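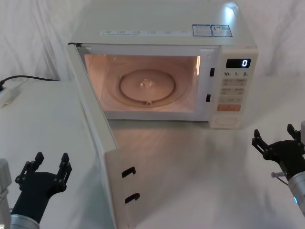
El wifi de la trastienda se cae — ticket abierto por Rocío Arrieta, tienda Gallardo. Dice que pierde conexión varias veces por la mañana y que el TPV se queda pensando. Router Stelside en el pasillo, repetidor en la trastienda, todo en 2,4. Lo primero que pregunto siempre: microondas cerca? Sí, uno blanco, de encimera, con la puerta que abre hacia la izquierda. Le pido que lo deje sin usar toda la mañana y apunte las caídas.

9:40 — Rocío: sin microondas, se cae igual. Descartado entonces, o casi. Seguimos.

10:05 — Ping al router desde el portátil de la trastienda: 5 ms, bien. A los pocos minutos sube a 108 y luego tiempo agotado. Desde el mostrador por cable, sin cortes. O sea que la línea está bien, no llamar a la operadora.

10:20 — Canal del router en automático. Lo fijo en el 1. Ancho a 20 MHz. Reinicio. Aguanta un rato y vuelta a lo mismo.

10:50 — Hablo con Tiago Azevedo, que montó el repetidor. Dice que lo dejó con la misma red y la misma clave que el router, y el DHCP "creo que quitado". Creo. Miro: NO estaba quitado. El repetidor reparte desde la .100 y el router también desde la .100. Dos equipos con la misma IP, el TPV y la impresora de etiquetas. Ahi lo tenemos, por lo menos una parte.

11:15 — Desactivo DHCP en el repetidor. IP fija al TPV: .89, fuera del rango. Impresora se queda en automático. Renuevo concesiones, apago y enciendo todo.

11:30 — Ping 5 ms estable. TPV cobra sin esperar. Impresora imprime.

12:10 — Rocío: una caída más, corta, solo en el móvil. El móvil salta entre router y repetidor al pasar por el pasillo. Bajo la potencia del repetidor un punto. Le digo que lo mire durante la tarde.

16:45 — Dalia Zaki (turno de tarde) confirma sin cortes desde la comida. Pregunta si puede volver a calentarse el té. Que sí, pero que avise si nota algo.

Pendiente:
— firmware del repetidor, va dos versiones atras. Hacerlo fuera de horario, con la tienda cerrada.
— cambiar la clave de administración, seguía la de fábrica.
— Tiago: revisar el DHCP en el local de Mundemano, lo montó igual.
— pasar el TPV a cable cuando Valeriano Segura traiga la canaleta.

Estado: resuelto, en observación hasta final de octubre. Si vuelve a pasar, reabrir este mismo y no crear otro, por favor.

5 comentarios · Compartir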